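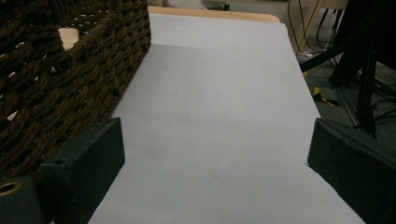 Fingers open over the paper, basket to the left.

Handout 7: House rules for working at the table

Most of you have read the safety chapter by now, so I won't repeat it. These are the habits I want to see in the lab, and a few of them come from Mbali Mkhize, who ran this course before me and was much stricter than I am.

Start with the paper. We lay a big white sheet over the work area so the fingers stand out from what's under them. Smudges are fine, and so is a small crease, but if the sheet slides when you brush it with your sleeve, tape it down before you do anything else. I've thrown out whole afternoons of my own work over a sheet that crept toward me a little at a time (I only noticed when I played it back!).

Next, the basket. Pick a side and leave it there for the whole session. In the picture it sits right up against the left edge of the paper, and I like that because you can put it back in the same spot without measuring. If somebody bumps it, stop, reset, and write it in the log. Please don't nudge it back halfway through a run and hope.

Every run begins with the fingers open and nothing between them. Hold still, say "open" out loud if you have a partner, then go. It feels silly for the first seven runs and after that you won't notice you're doing it.

Now the floor, my favorite subject. Look past the table and you'll find stand legs, thin black cables and a bit of yellow and black tape on the carpet. Walk your route once with your hands empty before you pick up the tool. Stand legs stick out farther than you think, and you'll be looking at your fingers, not your feet. Chairs get pushed well back. Tape on the floor stays where it is unless you've asked me.

A word on logs. The Segura set we used in March had 2268 runs in it, and 200 had to go because the notes didn't say which side the basket was on. That's one missing word per run. The Mudside group had the same rule sheet and filled it in every time – their set went through without a single question.

For next time: read the Movik rule sheet, mark two rules you disagree with, and be ready to tell us what you'd write instead. I have strong feelings about the one on gloves, so bring arguments.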